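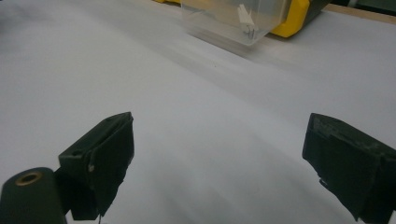 Page last changed: 28 Dec 2025
By T. Wasilewska

Talks > Grippers > Speaker notes

Slides Notes Handout Contact

Welcome everybody in, let the people at the back find their chairs, and start with the gripper on the opening slide. Leave it up for a while. I used to rush past it and people kept asking me to go back, so now I just stand there and talk over it.

Say what they're looking at: the view from the camera on the hand-held tool, two dark fingers wide open over a pale sheet, a clear plastic container farther back. Point to the inner face of the right finger, down low, where the edge has gone ragged and little flakes are hanging off. Then the top of the same finger, with the gray worn patch. Ask who has a gripper at home or at work that looks like this. (Wait. Somebody always laughs before they put a hand up.)

Now the comparison. We tried two sets of fingers, the Trirov and the Hendard, on the same hand-held tool with the same Naltier controller doing the logging. 200 grasps per set, spread over 3 weeks in July. I picked small, light, awkward things, because heavy things are easier than you'd think and they make for a dull afternoon.

Go slowly through the results. The Hendard fingers held better on thin edges, and I was very happy with them until we got to smooth plastic, where they slid on 24 of the tries. The Trirov fingers slid on 10. If someone asks about glass, say we didn't test it and I'd love to hear from anybody who has.

Camera part. Tell them about moving the mount back a little — the first position gave us lovely sharp fingers and not much else, and you can see on the opening slide that the far end of the table is still soft. I have gone back and forth on this more than I care to admit. For near work I'd leave it alone. For anything where you need to find the next object while you're still holding the last one, try a different lens before you start drilling holes.

Drink some water here.

Controller part, keep it short. The Naltier log has one column for finger opening and one for force, and they don't start at the same moment. Show the plot with the offset, then the corrected one. It cost me some 3 evenings and I'd like to save them the trouble.

Questions. Repeat each one into the microphone. Spreadsheet link is on the handout.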